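# "Wipe it before you need to": an afternoon with Zsófia Boros

I had been told to bring something dirty. It was the only instruction in Zsófia Boros's email, and so I arrived at her door in January with my old Salter kitchen scales in a carrier bag, seven years of flour packed into the seam where the plate meets the body. She took them out, turned them over and beamed at me as if I'd brought flowers.

"Oh, lovely," she said. "Look at that! That's all come from baking, hasn't it? You can read a person's whole kitchen off the scales."

Zsófia runs Undo, a short evening course in cleaning the small stuff: phones, remote controls, keypads, doorbells, thermostats, label printers, anything with buttons that gets handled all day and washed never. She started it with her friend Irén Magyar after the two of them had spent years looking after offices, and it has grown from a handful of neighbours round a table to a mailing list of 800 people. I had expected someone stern. She is the opposite, a fast talker who interrupts herself constantly and who cannot pass a light switch without running a thumb along the top of it.

"People clean what's flat," she told me while the kettle boiled. "Worktops, floors, the bath. They're brilliant at it, they really are. Then they go and press the same four buttons on the way in and out for ten years and it never crosses their mind. And I was the same! I had a phone in my hall you could have grown cress on."

So what changed? She puts it down to a job she and Irén had in a building with 37 flats, each with its own entry handset. The residents had asked for the hallways to be freshened up, and the pair of them repainted, scrubbed the skirting and did the stairs. It still looked tired. Irén was the one who spotted it.

"She stood there with her arms folded and said, it's the plastic. And it was! White plastic goes grey so slowly that you stop seeing it. We did one handset with a cloth and a bit of soapy water, just one, and then we had to do all the others, because it made the rest look dreadful."

Her method is simple enough that she worries people will feel short-changed by it. Switch the thing off, or unplug it if it has a plug. Dry cloth first, always, to lift the dust before any moisture turns it into paste. Then a second cloth, damp and well wrung out, with a single drop of washing-up liquid in the water. The liquid goes on the cloth and never on the device. She works from the top edge downwards and leaves the buttons until last.

"Round buttons are a treat," she said. "You fold the cloth over your fingertip and go round each one like you're doing a child's ear. Square ones are fiddly, you've got corners. And if there's a little window or a screen, you do that with a fresh bit of cloth, or you'll be pushing all the muck from the buttons across it and wondering why it's smeary." 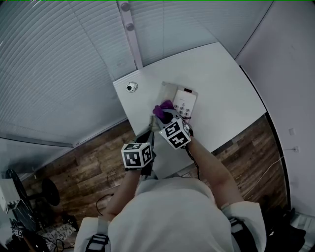

She is particular about cloths. The cupboard by her back door holds a great soft heap of them, sorted by colour, and each colour has its own job. Blue is for kitchens, yellow for bathrooms, and purple for anything electrical. The system was invented by Mariann Antal, who came on the very first course and now teaches half of them.

"Mariann said to me, Zsófia, you'll have somebody wiping a telephone with the loo cloth. And she was quite right, so we sorted them that same night. I've been bossy about it ever since. Purple doesn't go near grease. Purple doesn't get fabric softener either, it coats the fibres and then they just push the dirt about."

I asked whether she had any time for special products. She tries everything that people send her, she said, and keeps what she likes, which at the moment amounts to one soft paintbrush and a box of wooden cocktail sticks. The brush is for seams and speaker holes. The cocktail sticks are for my scales, as I was about to learn.

"Go on, you do it," she said, and handed me one. "Little strokes. Don't dig!"

It was absurdly satisfying. A long grey curl of old flour came away from the join and she actually clapped. While I worked, she talked me through the mistakes she sees most often. Kitchen roll scratches shiny plastic. Strong sprays can take printed lettering clean off, and faint lettering wants the lightest touch of all. Too much water is the worst, and she admits to having killed a perfectly good doorbell that way in her early days.

"I drowned it, poor thing. It rang for an hour and then it never rang again."

Blažena Hrnčiar, who keeps the bookings in order, came in at this point to ask about chairs. The next course is full and the one after that is nearly there. She has been trying to persuade Zsófia to write everything down in a booklet, and they have got as far as 600 words and a quarrel about whether remote controls deserve their own chapter.

"They do," said Zsófia.

"They don't," said Blažena, and went off to find the chairs.

Before I left I wanted to know how often I ought to be doing all this. Zsófia thought about it for longer than any other question I'd asked. Once a week for whatever you touch on your way in, she decided, and once a month for everything else, while the radio's on. She does hers with her first coffee and finds it takes less time than drinking it.

"Wipe it before you need to. If you wait until you can see it, you've got a job on your hands. If you do it when it still looks fine, it's nothing, it's a minute, and you get to stand there afterwards feeling terribly pleased with yourself."

She dried the scales, set them on the worktop and weighed a lemon to check they still worked. Then she gave me the lemon, and a purple cloth to go with it.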